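Ticket 2554 - Lector Trundell duplica altas en almacén de snacks
Estado: abierto / Prioridad: alta / Asignado: Ekkachai Jitpraphai

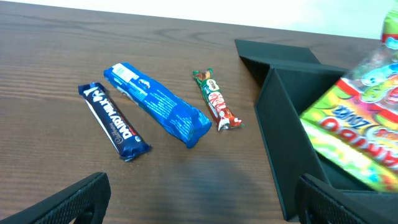

Síntoma

Al dar de alta un artículo suelto (probado con una Dairy Milk) salen dos líneas en Dravora. Mismo código, mismo lote, una con cantidad 1 y otra con cantidad 0. La de cero no se deja borrar desde la pantalla normal, hay que entrar en mantenimiento de movimientos.
Con cajas completas no pasa. Solo unidades.

Entorno

Dravora escritorio, puesto 2 de recepción
Lector Trundell por USB, base en el mismo puesto
Sincronización con tienda vía Udport
Empezó en enero, después del cambio de base. Antes nada raro, o nadie avisó.

Registro

09:10 Reproducido a la primera. Con el teclado, metiendo el código a mano, una sola línea. O sea que apunta al lector o a cómo le llega la lectura a Dravora.

09:25 Cambiado cable y puerto. Igual.

09:40 Abro el bloc de notas y leo ahí. Una lectura, una línea, pero con un salto de más al final. El lector manda Intro dos veces. Dravora coge el primero como "confirmar" y el segundo como "nueva línea con último artículo".

10:05 Miro el sufijo en la configuración de la base: CR+LF. La base vieja tenía solo CR, lo pone en la hoja pegada en el armario. Lo paso a CR, guardo, reinicio la base.

10:15 Ya no duplica en el puesto 2. Pero al sincronizar, Udport vuelve a crear la línea a cero. ???

10:50 La cola de Udport tenía casi 700 movimientos pendientes, todos de antes del cambio de sufijo. Los está reenviando y por eso parecía que seguía fallando. Paro el servicio.

11:20 Exporto la cola a CSV, filtro cantidad 0 y quito esas lineas. Vuelvo a importar. Ojo: el importador corta en 300 registros por fichero y no avisa, el primer intento se quedó a medias. Partido en varios y entra bien.

11:45 Arranco servicio. Sincroniza limpio. Tres altas de prueba, tres líneas.

Pendiente

- Borrar las líneas a cero que ya están en Dravora. Yo no tengo permiso para borrado masivo, pedido a Yensuk.
- Revisar el sufijo en el puesto 1, que también lleva base nueva. No lo he tocado porque estaban descargando.
- Anular las altas de prueba antes del cierre, si no descuadra el inventario.
- Preguntar a Yensuk si lo del corte a 300 se puede cambiar o por lo menos que salte un aviso.

12:30 Yensuk contesta: el borrado lo lanzan ellos esta tarde, a partir de las 18:00, con recepción parada. Piden copia de la base de datos antes. Hago la copia a las 17:30 y la dejo en la carpeta de siemrpe.

No cerrar el ticket hasta comprobar puesto 1.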